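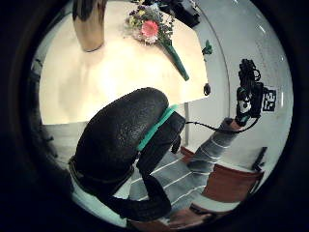
A gloved hand at a pale tabletop, with a metallic vase and a small bouquet of mixed flowers.

Automation at the Bronorwood flower workshop refers to the gradual introduction of robots at a floral arranging business in Vilville. The workshop prepares table flowers for hotels, restaurants and offices. Its first machine, a conveyor with a stem cutter made by Sengar, replaced cutting by hand and is able to process 1,000 stems in one hour.

Placing flowers in a vase remained a manual task for much longer, as stems bend easily and no two bouquets have the same shape. In June 2023 the workshop joined the Zusumach project, in which employees perform ordinary arranging tasks and their movements are recorded for the training of robot arms. By August 25, 2023, the project had collected 815 recordings.

Effects on employees

The workshop has 17 employees. No position was closed after the cutter was installed, but the content of the work has changed. Early morning shifts, before needed for cutting, became 90 minutes shorter. Two former cutters now check the machine and clean its blades, and they received a higher pay grade after training.

Opinions about the recording work are divided. Some arrangers consider it a welcome change from standing at the bench. Others asked who owns the recorded skill - a question which the first agreement did not answer. A revised agreement gives employees the right to refuse recording and an extra payment for each session.

See also

Floristry
Industrial robot
Workplace training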